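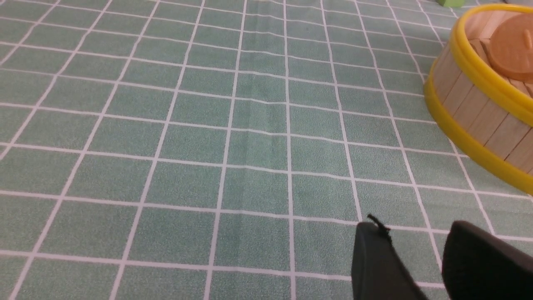 A green tablecloth with a grid of thin white lines

Category: Household Textiles | 40 shares | 2 comments

A tablecloth is a piece of cloth spread over a table, either to protect the surface underneath or simply to make a meal feel a little more like an occasion. Most homes that own one own several, and it is quite common for a good one to spend most of the year folded in a drawer, waiting for the holidays to come around again.

Everyday cloths are usually made of cotton, linen, polyester or a blend of these. Linen has long been the favorite for formal dinners and it softens nicely with washing, though it wrinkles at the least excuse and takes a patient hand with the iron. Cotton is easier to live with. Wipeable cloths, which have a coated surface, are popular with families who have small children and with anyone who likes to paint or do crafts at the kitchen table.

Checks, stripes and grids are among the oldest patterns still in regular use. In the valley town of Jurnero, weavers were known for a plain windowpane check called the Cotard, sold by the length and hemmed at home by the buyer. The town holds a linen fair every February, and the last one drew over 200 stalls - a fine turnout for a place with 2153 residents.

The part of the cloth that hangs past the table's edge is called the drop. A short drop suits daily meals, while formal tables are often dressed with a longer one, sometimes reaching the floor. Many people lay a soft felt pad underneath, which quiets the dishes and helps keep the cloth from sliding.

Fold lines can be stubborn after long storage. Rolling the cloth around a cardboard tube avoids most of them, and a light misting before ironing takes care of the rest.

See also: Napkin, Table runner, Place mat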